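### 3.2 Household water use and metering

Demand at the fixture level was measured in 255 apartments drawn from two housing developments in the Pramik district. Both developments are supplied from the same service reservoir, and the static pressure at the building inlet differs little between them. The older development uses roof tanks and gravity supply to the upper floors, while the newer one is fed directly by variable-speed pumps. Apartments that had been vacant for more than two weeks before the start of logging were excluded, as were those where the owner had declined access to the riser cupboard.

Each apartment was fitted with a Covix pulse meter on the cold water inlet. The meters were read by a battery-powered logger, which stored one time stamp per pulse and sent its contents to a local gateway each night. Loggers that missed the nightly upload kept their records until the next successful connection. Gaps longer than six hours were treated as missing data, and the full day was dropped from the analysis. No attempt was made to fill gaps by interpolation – the flow events of interest are short, and an interpolated record has no events in it.

The raw pulse series was converted to a flow series and then split into events. An event begins when the interval between pulses falls below a set threshold and ends when no pulse has been received for eight seconds. Overlapping uses, such as a shower running while a toilet cistern fills, were separated with the gradient method of the Kurup toolkit, version 2. Events that could not be separated with confidence were kept as a single combined event and given their own class. They contribute to total volume but not to the figures for any one fixture.

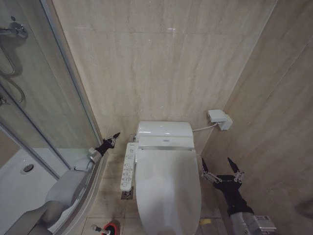

Figure 3. Toilet with electronic bidet seat and side-mounted control panel.

Classification followed in two stages. In the first, events were grouped by volume, duration, peak flow and time since the previous event. In the second, the groups were matched to fixtures using a short calibration visit, during which each tap, shower and appliance was run separately and the resulting signature was recorded. Calibration was carried out in every apartment in the newer development. In the older one it was limited to a single apartment per riser, on the assumption that the original fittings were the same on all floors. This assumption was checked against the inventory described in Section 3.1 and was dropped for any apartment where the bathroom had been refitted.

Toilets are the easiest fixtures to identify in a record of this kind. The fill volume is set by the float valve and changes little from one use to the next, apart from the difference between full and reduced flush. Seats with a wash function draw a second, much smaller volume at a low rate. These draws were below the detection limit of the meter in many cases and are reported here under minor uses, together with hand rinsing and the filling of small containers. Washing machines and dishwashers show a repeating pattern of fills and were classified by sequence rather than by single event.

Leakage was estimated from the minimum night flow, taken between 2:00 and 4:00. An apartment was flagged when the flow failed to reach zero at any point in the window on three nights in a row. Flagged apartments were retained in the sample. Their continuous flow was subtracted from the record before event detection and reported as a separate item. Intermittent cistern leaks, which appear as short refills at regular intervals, are not captured by the night flow test and were found instead from the spacing of low-volume events.

To assess the classifier, 3000 events were drawn at random from the full record and labeled by hand by two of the authors working independently. A further 600 events were drawn from the combined class only. Where the two labels differed, the event was reviewed jointly, and it was marked as unresolved if no agreement could be reached. Unresolved events were left out of the confusion matrix in Table 4.

The volume results were then scaled to the supply zone using the household size distribution published by the Nakeo water utility. Confidence intervals were obtained by bootstrap with 1000 resamples, taken at the level of the apartment and stratified by development. Resampling at the event level would have given narrower intervals, but events within one apartment are strongly correlated – the same people, fittings and routines lie behind all of them. Seasonal effects are outside the scope of this section. Logging was confined to February, when outdoor use in both developments is negligible, and the totals should be read as winter indoor demand.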